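Prulenex gripper cell: setup and care FAQ
Clukach workshop pages. Last changed June 2026

Where do I start after a shutdown?
Sim first, always. Load the Wulivmont scene, home the arm, open the gripper all the way, then look through the wrist view. Only then power up the real cell.

Gripper homes but won't open fully?
Usually the stroke limit has gone back to default. Set it again in the Kong panel under Tool, save, restart the tool. Not the whole cell, just the tool.

How often do the fingers need doing?
Wipe the pads every shift. Check finger bolts every 14 days. There are 2 per finger, don't overtighten them, the threads in the palm are soft and a new palm takes ages to come.

One finger looks lower than the other in the wrist view. Bent?
Maybe not. Check the camera mount angle before you take anything apart. If its still off after that, swap the finger, don't try to straighten it.

Can I use the old pads?
No. Different thickness, grip force comes out wrong. Bin them. We had a mix of both in the drawer untill March, so look before you fit.

Sim and real cell don't match?
Table height, nearly always. Measure it at two corners, type the lower one into the scene file, reload. Then run the slow approach with the jaws open and nothing in them.

What should the wrist view show before the approach?
Both fingers, a clear gap between them, table top behind. If you can't see both fingertips, stop and redo the camera offset.

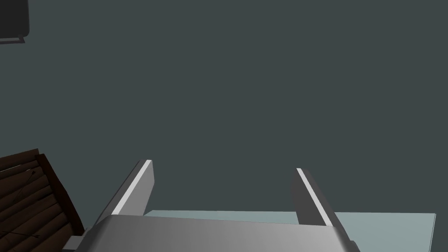
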